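The stacking bin (or tote, or tub, or "those gray things," as my family calls them) is an open-topped box made to hold loose stuff while it waits to go somewhere else. I've been writing up entries on everyday containers for a while now, and I'll admit this is the one I was looking forward to most!

## Name

People argue about the word more than you'd think. In the warehouses where I worked, a bin stayed put and a tote got carried. At the Foulkes depot it was the other way around, and I spent my first week there fetching the wrong thing. Older stock lists from Curnov, the town I grew up in, just say "box, open," and leave you to work it out. I use "bin" all the way through this article so I don't have to keep switching.

## Shape and build

Most bins are rectangles, longer than they are wide, with walls that lean out a little toward the top. The lean lets empty ones drop inside each other, so a pile of them takes up far less room on the truck going home. The catch is that a bin with leaning walls won't stack when it's full unless it has a ledge, a swinging bar or a lid to rest on. Straight-walled bins stack nicely but take up the same space empty as full, and every buyer ends up picking which headache they'd like.

Plastic is the usual choice these days. Steel turns up wherever the contents are hot, oily or sharp, and wood hangs on in orchards and at farm stands (I have two apple crates holding up my record player, and they're doing great). Cardboard ones exist too, but I cover those in the entry on cartons.

The rim does most of the hard work. A rolled or folded edge keeps the walls from bowing and gives your fingers something to grab. Handholds cut into the short ends are easier on the hands than a plain rim, though they let small parts escape. Ask me how many washers I've swept up.

## Sizes

There isn't one standard, whatever the catalogs tell you. Makers like sizes that fit evenly on a pallet, and a layer of 4 or 5 is common for the big ones. The Dilen range, which I know best from a summer job, came in small, medium and "ask first." The last one needed two people, and the label said so in capital letters.

## Color

Gray hides dirt, and I suspect that's the whole story. Some places run a color code: red for rejects, blue for incoming, green for ready to ship. It works well until somebody runs short of blue. At Trirnusine, a parts shop I visited one October, they'd given up on colors entirely and hung a card on every bin, and I thought that was a lovely, calm way to do things.

## Wear and care

Bins lead a rough life. Things get dropped in, dragged along the bottom and tipped out over the same edge day after day. Painted walls chip first in the band where the contents rub. Bare plastic goes chalky if it's left outdoors, and the corners crack in cold weather.
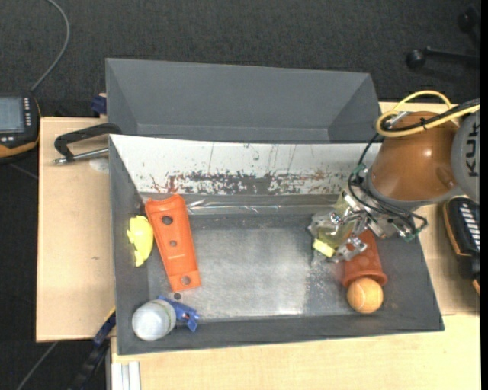 *Open-topped bin with a worn inner wall.*

Cleaning is simple enough: warm water, dish soap, a stiff brush, then upside down to dry. I'd stay away from wire brushes on anything painted. Old tape comes off more easily with a hair dryer and a plastic scraper, and a dab of cooking oil takes care of the gum left behind. Wash the oil off afterward or you'll have a dust magnet.

A cracked corner can be patched, but I wouldn't carry anything heavy in a patched bin. Mine retire to the garden. Drill a few holes in the bottom, add soil, and you've got a pretty decent potato planter.

## See also

- Crate
- Carton
- Pallet
- Nesting and stacking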